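Crafts & Home > Cleaning > Kitchen Cloths

How I look after my sponge cloths (and get months out of each one)

2 Mar 2020
Posted by Gilani

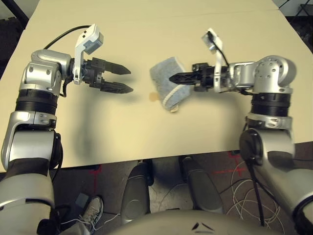
I got through a shocking number of washing-up sponges before I switched to cloths, the horrid yellow kind with the green scratchy side that goes slimy by the weekend. Then in December I bought a bundle of sponge cloths from the market at Carnstead, mainly for the colours, and I haven't bought a sponge since. I've had a few messages asking how I stop them going stiff and smelly, so I thought I'd write the whole routine out properly.

What counts as a sponge cloth

The packets call them all sorts. I mean the soft, thick ones that drink up a spill and wring out almost dry. Some are cut straight from the sheet and some have a stitched edge all the way round. I'd go for stitched every time if you can get them – the plain ones start to fray at the corners once they've been through the machine a few times, and then you find little bits of blue fluff in the plughole.

Before you use a new one

Rinse it in warm water, no soap, and squeeze it out. Do it a second time if the water comes away coloured. My first dark red one turned a white worktop pink because I couldn't be bothered, and it took a good scrub with bicarb to shift it!

Wiping the table

I used to scrunch the cloth up in my fist and go round in circles, which mostly moves the crumbs from one end of the table to the other. Fold it instead:

Wet the cloth and wring it hard. Harder than you think. A pale table shows every streak, and the streaks come from too much water.

Fold it in half and in half again, so you've got a pad that fits under your hand.

Start at the far edge and pull towards you in straight lines, overlapping a bit each time. Catch the crumbs in your other hand at the near edge.

When the face you're using gets grubby, turn the pad over, and after that open it out and fold it the other way. You'll get several clean faces out of one cloth before you need to go back to the sink.

For dried-on porridge (we have a lot of dried-on porridge) lay the wet cloth flat on top of it, go and put the kettle on, and come back. It'll lift off with one wipe.

Rinsing and drying

Most of the smell problem is here. A cloth left in a damp heap next to the tap will pong by morning, whatever it's made of. Rinse it under the hot tap with a drop of washing-up liquid, squeeze, rinse again, then open it right out and hang it up. I drape mine over the oven door rail. My sister-in-law uses a trouser hanger with clips on the window catch and it looks daft but they dry beautifully.

If yours dry stiff as a board, don't panic, lots of them do. They soften the second they're wet again.

Washing

Mine go in the machine every 3 days or so, in with the tea towels at 60. Check your own label though, as a few say 40 only. Leave out the fabric softener! It coats the cloth and then it just pushes water about. I don't tumble dry them either, not after the one that came out the size of a playing card.

I keep 7 on the go, folded in a stack in the drawer by the cooker. Blue and grey ones are for the table and worktops, anything pink is for the bathroom, and the two never swap.

When to give up on them

Once a cloth has gone thin in the middle or the smell is still there after a hot wash, it's done its time in the kitchen. I snip off one corner so I can tell it's retired and it goes under the sink for muddy boots, bike chains and the bit of skirting behind the bin. The one I'm using on the boots at the moment has been going since before Christmas and has hardly any edge left.

Next time I'll have a go at hemming my own, if the sewing machine behaves.

More in Cleaning
Getting candle wax out of a tablecloth
My Sturngate kitchen drawer sort-out
Tea stains in mugs: bicarb or salt?
How I fold tea towels so they stay folded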